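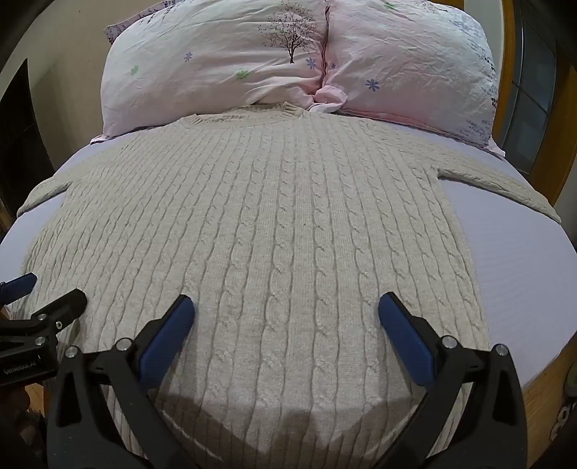 Pull torsadé écru, posé à plat, col côtelé vers la tête du lit.

Lullska : un carnet ouvert de diagrammes et de motifs de tricot

Version du jeu de fichiers : 1.4
Dernière mise à jour : 2/13/23
Langue principale : français, avec un lexique français-anglais
Responsables : Huệ Thân (diagrammes, relecture des mailles), Tươi Đỗ (format des fichiers, scripts)

De quoi s'agit-il ?

Lullska rassemble des motifs de tricot à torsades, à côtes et à points ajourés sous une forme que l'on peut lire à l'œil nu, imprimer, et aussi traiter avec un petit programme. Chaque motif existe en deux versions : une grille en texte brut, où chaque caractère vaut une maille, et des explications rang par rang rédigées en toutes lettres. Le dépôt contient 200 motifs complets et environ 500 variantes (croisement à gauche ou à droite, largeur modifiée, fond en jersey envers ou en point de riz).

Nous sommes partis d'une frustration toute bête : un même croisement s'écrit de cinq façons différentes selon les livres, et dès qu'on veut marier deux torsades venues de deux sources, on passe la soirée à traduire des symboles. Maintenant on prend deux fichiers, on les met côte à côte, et ça marche ! La première fois que nous avons assemblé un panneau entier de cette manière, nous étions ravies comme des gamines.

Contenu du dépôt

motifs/torsades : les croisements simples, doubles, en tresse, en losange, en nid d'abeille
motifs/cotes : côtes 1/1, 2/2, côtes anglaises, côtes torses
motifs/ajours : points ajourés à répétition courte (le dossier le plus jeune, encore inégal)
motifs/bordures : débuts et fins d'ouvrage
lexique : abréviations françaises et leurs équivalents anglais
outils : le script d'assemblage Gumness et le vérificateur de rangs
essais : notes d'échantillons, avec le fil, les aiguilles et la tension obtenue

Format des fichiers

Un fichier par motif, encodé en UTF-8, extension .txt. L'en-tête tient en quelques lignes :

nom : Tresse Quách
mailles : 11
rangs : 8
fond : jersey envers
source : relevé Huệ Thân
niveau : intermédiaire

La grille suit après une ligne vide. On la lit de bas en haut ; les rangs impairs se lisent de droite à gauche (endroit de l'ouvrage) et les rangs pairs de gauche à droite. Le point représente une maille envers vue sur l'endroit, la barre verticale une maille endroit, et les croisements s'écrivent avec des barres obliques. Pour une torsade sur quatre mailles croisée à gauche :

. . / / \ \ . .

La légende complète se trouve dans lexique/symboles.txt. Gauchers et gauchères, jetez un œil à l'option miroir de Gumness : elle retourne la grille et réécrit les explications en même temps, croisements compris.

Assembler un panneau

Gumness prend une liste de motifs et une largeur totale en mailles, puis répartit les mailles de séparation. Exemple de commande :

gumness assembler panneau.txt --largeur 96 --separation cotes

Quand les hauteurs de répétition ne tombent pas juste (une tresse sur 8 rangs à côté d'un losange sur 20, cas très courant), le script indique au bout de combien de rangs tout se réaligne. Ici, ce serait 40. À vous de voir si le dos d'un pull vous laisse assez de place, ou si vous préférez laisser les motifs se décaler, ce qui peut être très joli aussi !

Conseils pour l'échantillon

Les torsades resserrent l'ouvrage, parfois beaucoup. Tricotez un échantillon dans le motif prévu, pas en jersey, et faites-le assez grand pour contenir deux répétitions complètes. Lavez-le, laissez-le sécher à plat, mesurez ensuite. Nos notes d'essais donnent toujours la tension après lavage. Les fils qui y reviennent le plus souvent sont le Solirum en grosseur moyenne, bien rond, qui dessine merveilleusement les croisements, et plusieurs laines de pays sans étiquette, plus rustiques.

Limites connues

Les explications en toutes lettres des dossiers torsades et cotes ont été relues maille à maille. Celles du dossier ajours sont produites par script et n'ont reçu qu'une relecture rapide.
Sept motifs n'ont pas encore d'échantillon tricoté ; ils portent la mention « non essayé » dans l'en-tête.
Le travail en rond n'est pris en charge que pour les motifs dont tous les croisements tombent sur un rang impair.
Aucune taille de vêtement n'est fournie. Lullska donne des motifs, pas des patrons.

Contribuer

Les relevés de motifs anciens nous intéressent énormément : un gilet de grand-mère, un coussin chiné, une manche dépareillée, tout est bon ! Envoyez la grille, même incomplète, avec une indication de provenance. Avant de proposer un fichier, lancez :

gumness verifier motifs/

Le vérificateur signale les rangs trop courts et les symboles inconnus. Il ne sait pas repérer une torsade croisée du mauvais côté, alors un échantillon reste bienvenu. Merci de ne pas recopier de diagrammes publiés dans des livres ou des revues encore sous droits.

Licence

Grilles et explications : CC BY-SA 4.0. Scripts : MIT. Vous pouvez vendre ce que vous tricotez avec ces motifs, aucune autorisation à demander.

À venir

La version 1.5 est prévue pour mai, avec un dossier consacré aux empiècements ronds et une légende imprimable en gros caractères. Tươi travaille aussi sur un export en SVG ; les losanges sortent encore un peu écrasés.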